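**Went to the Clovora telly awards as a seat filler, ask me things**

**marzipan_jo:** Still buzzing, so forgive the length. My cousin's work had 2 passes going for the Clovora Awards in May and I've wanted to go to one of those things since I was about nine.
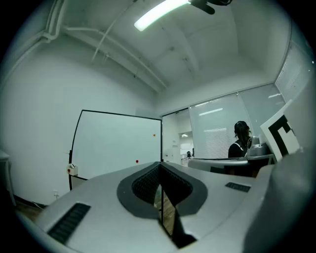
Anyway, we had to be there at 2pm for a show that started at 8! There were around 200 of us, all in black, all starving. I got moved six times and ended up behind Daranee Suwannarat for the whole drama section — she turned round and asked if her hair was in my way. I said no. It was completely in my way.

**tollgate77:** Jealous! Was she gutted when Menik lost?

**marzipan_jo:** She clapped very nicely. Menik was robbed though.

**tollgate77:** Agreed, best thing on all year.

**Pib:** Robbed by what? It had two good episodes and then everyone stood on a beach. Rojanasak deserved it and I'll say so to anyone.

**marzipan_jo:** Pib, the beach bit was the best bit!!

**Pib:** It was forty minutes long.

**oldfernlea:** I did seat filling years back and wouldn't again. Six hours unpaid so the cameras don't see a gap? They can afford a sandwich.

**marzipan_jo:** We got a cereal bar (I had 20 quid on me and the bar wanted most of it for a wine). I'd still go tomorrow.

**tollgate77:** How do you sign up? Is it through Vurnent?

**marzipan_jo:** Yes, their list opens in spring. Take flat shoes.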